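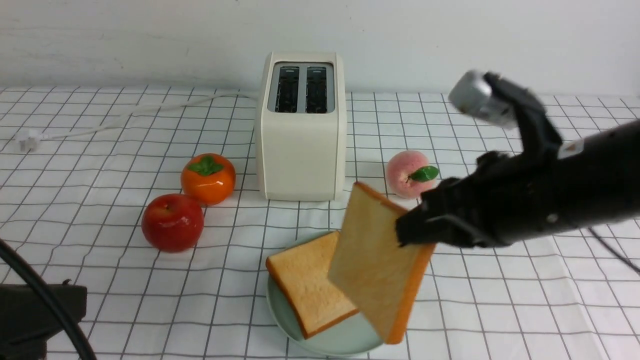
Do you need to have applied to go to a law school open day?
Anyone can turn up, at least at Doltton – I booked online the night before and gave my name at the door.

So, Doltton School of Law, 2025-10-31, my third open day this autumn and easily the busiest. I'm 34, I've worked in lettings since I was 19 and I've been threatening to retrain as a solicitor for so long that my sister booked the train for me. It's a ten minute walk from the station if you don't go the wrong way round the ring road (I did).

The welcome talk was in the Simiyu Building, in a lecture theatre with those fold-down desks that trap your thumb. We got the history of the school and a lot about the library, which has 51 private study rooms you can book by the hour. I went to have a nose afterwards and nearly all of them were taken, so the students must be using them!

Next came a sample class on contract. I'd expected to be lost, but it was a dispute about a deposit on a caravan and I was completely gripped. The lecturer split us down the middle, one half for the buyer and one for the seller, and a lad of about seventeen on my side argued far better than I did.

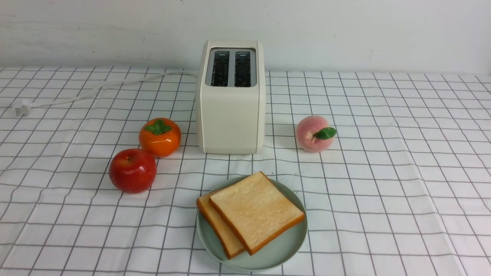

Kimutai Rotich told our group that the first term is the shock, and that most of it is reading: "You'll think you're slow. Everyone's slow until December, then it starts to go in." I wrote that on the back of my map. I also asked about studying part time, and the answer was two evenings a week plus one Saturday a month, over two years. Doable, I think, if my manager is in a good mood.

Lunch was sandwiches in the foyer with the firms' stalls all round the edge. Clendari had the biggest one and the best pens. I liked the Nalus legal advice clinic more, where second years sit in on real appointments with a supervisor. They dealt with 3,812 enquiries last year, lots of them about housing, so I stayed chatting for ages and missed the start of the fees talk.

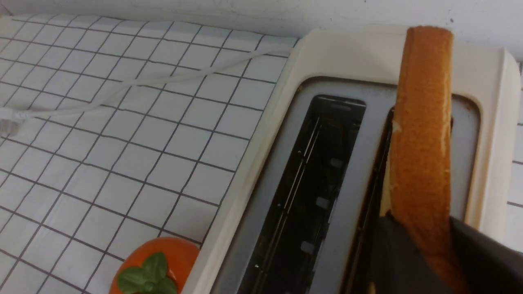

Two-slot toaster, from above

The fees talk was the bit I'd been dreading. There's a 500 pound deposit to hold your place, and a bursary of 1,000 pounds for people changing career, but you have to fill in a separate form for it. The slides went by fast and I'm still waiting for the emailed copy.
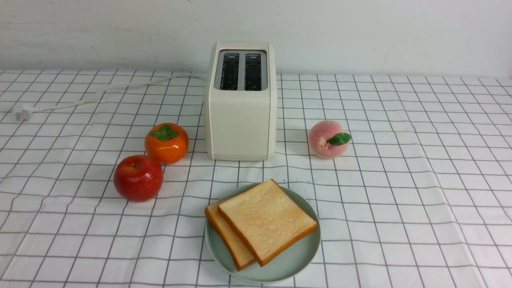
A woman in the row behind asked whether the bursary counted against the deposit, and was told no, they're handled separately and the bursary is paid in the second term. She muttered that it would be more use in the first, and I'm with her on that.

I skipped the mock courtroom tour to get the 4.10 home. They run it again at the spring open day, so I might go back for that.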